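Vessel Review: Skaltamis 28 Pilothouse Cruiser

June 27, 2021

By Iulian Cârstea

Search listings, reviews and brokers
Search

The Skaltamis 28 is offered as a coastal cruiser for owners who want an enclosed helm, a berth for two and a boat that can still be kept on a trailer over the winter. The yard delivered the first hulls to this market in March. Our review boat was a standard model supplied through Montoya Yacht Brokerage, with the optional bow thruster and the upgraded galley. She was tested over two days, in sheltered water on the first and in a short, steep chop on the second.

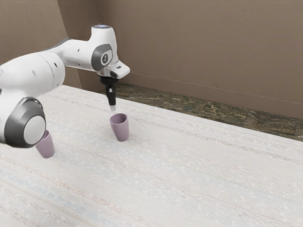
Accommodation is the strongest argument for this boat. The saloon seats four adults at a fixed table, and there is standing headroom at the helm and in the galley. Storage for crockery is less well considered. The single locker above the sink has no dividers, and a mauve cup of ordinary household shape, standing on a table as one does at left here, would need to be put away before the boat leaves the dock, as neither the saloon table nor the counter is fitted with a raised edge. Buyers should ask for fiddles at the time of order. The yard lists them as an option, and they are difficult to add neatly afterward.

The forward cabin has a double berth with a proper mattress and a hatch large enough to serve as an escape. Ventilation is adequate with the hatch open and poor with it closed. The head compartment is compact but fully enclosed, and the door latched securely throughout the test.

Performance was satisfactory. The boat came onto plane without excessive bow rise and held a steady course at cruising speed with little correction from the wheel. In the chop the hull was comfortable up to a moderate pace, after which the motion became hard and the forward windows took considerable spray. The wipers cleared it well. Noise at the helm was low enough for normal conversation with the pilothouse door closed.
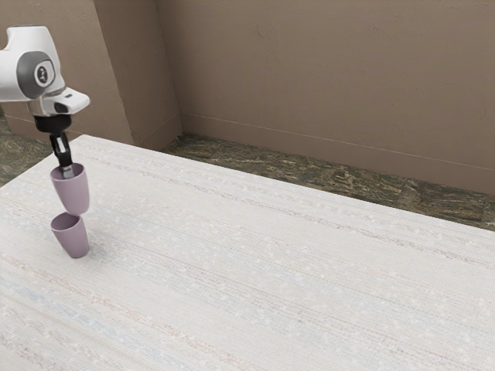
Iulian Cârstea
Senior Reviewer, Power and Coastal Craft

Engine access is through a hatch in the cockpit sole, supported on two gas struts. The daily checks can be made without removing any panels, although the raw water strainer is set farther outboard than we would like. The engine on the review boat showed 28 hours. Wiring behind the helm was labeled and supported along its length.

The navigation display is a Vemano unit, mounted low on the dash. It is bright and responds promptly, but a tall operator must look well down to read it. The Clananex bow thruster was quiet and had sufficient power to hold the boat against a crosswind at the fuel dock.

Delivery and commissioning are charged separately. The broker quoted $2,036 for commissioning, including launch and a first sea trial, and $900 for the fiddles and a divided crockery locker fitted at the yard. We consider the second sum well spent. Prospective buyers are advised to arrange an independent survey before acceptance, including on a new boat, and to confirm in writing which items are covered by the yard and which by the broker.

The Skaltamis 28 is recommended for couples and small families cruising in protected and semi-protected waters. Owners who expect to make regular open-water passages should arrange a longer trial in suitable conditions before placing an order.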